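What does a jury do all day?

When I was nine I thought a court was mostly a person with a hammer shouting "Order!" I'd seen it in cartoons. Then I grew up and started writing about courts for a living, and guess what? Judges in England don't use hammers at all. I was quite upset!

So let me tell you about the jury, my favourite bit. A jury is 12 ordinary people. They might drive buses or bake bread or teach maths. Their names get picked at random, by computer, and a letter drops through the door asking them to come in.

Their job is to listen. One side (the prosecution) tries to show that somebody broke the law. The other side (the defence) speaks up for that person. There are witnesses, and questions, and sometimes very long bits about phone bills. I once sat through a case about a stolen van where we heard 118 pages read out before lunch, and my tummy rumbled so loudly that the usher looked round.

After all that, the jury goes off to a private room to talk. They have to be sure before they say "guilty". If they aren't sure, they must say "not guilty", and the person goes free.
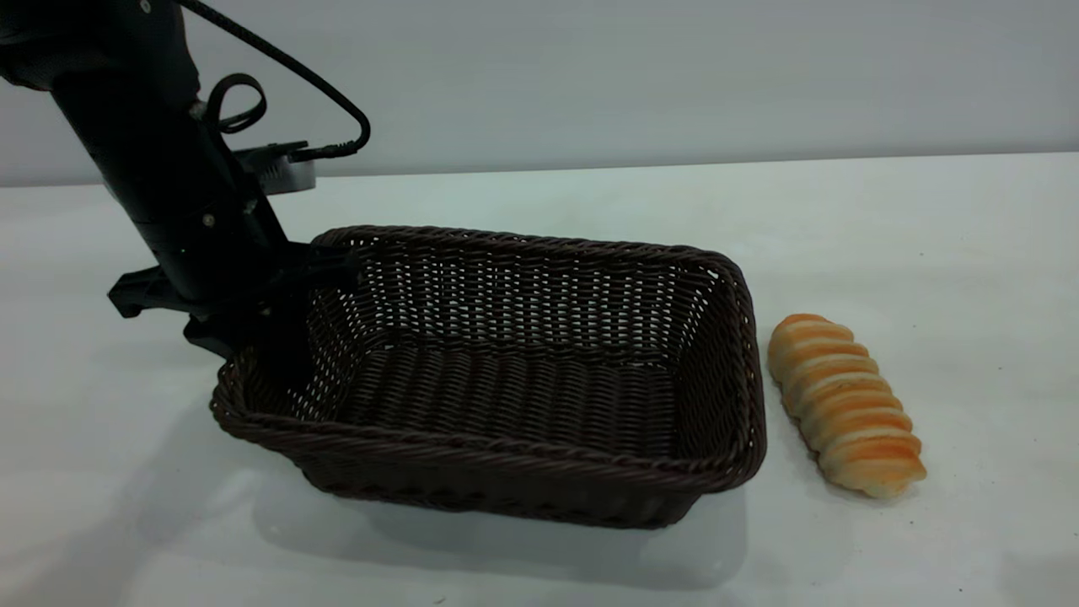 Kofi Addo wrote to ask me whether the jury also picks the punishment, and whether his gran could say no if she got the letter. Good questions, Kofi! The judge picks the punishment. And your gran can ask to be excused or to go later, but she needs a proper reason, such as being very poorly. Wanting to stay in and watch telly won't do it, I'm afraid.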